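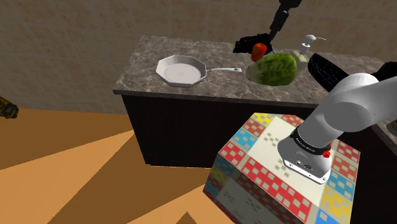 Why Do Plants Come in Different Colors?

Most plants are green. Some parts of them are red, orange, yellow or purple. The colors come from tiny amounts of natural coloring called pigments.

Green

The green pigment is called chlorophyll (say it: KLOR-uh-fill). Plants use it to catch sunlight. With that light they turn water and air into sugar, and the sugar is their food. This is called photosynthesis.

Lettuce leaves are full of chlorophyll. The leaves deep inside a head of lettuce are often paler - less light reaches them, so they make less of it.

Red, orange and yellow

Many peppers start out green. A red pepper is usually a green pepper that stayed on the plant longer. As it ripens, the chlorophyll breaks down and red pigments build up. They belong to a group called carotenoids (kuh-ROT-uh-noyds). Carrots and sweet corn have carotenoids too.

Ripe peppers taste sweeter than green ones. In the wild, bright fruit is easy for birds to spot. The birds eat it and drop the seeds somewhere new.

Purple and blue

Red cabbage and blueberries get their color from anthocyanins (an-tho-SY-uh-nins). These pigments mix with water. That is why the water turns purple when you boil red cabbage.

Try it

Ask an adult to soak some chopped red cabbage in hot water. Let it cool and pour the purple water into 4 clear cups. Leave one as it is. Add lemon juice to the second, vinegar to the third and a pinch of baking soda to the last. Write down the color of each cup.

Words to know

Pigment - something that gives a thing its color
Ripen - to become ready to eat

Written by Viorica Živković
Last updated 07/06/2023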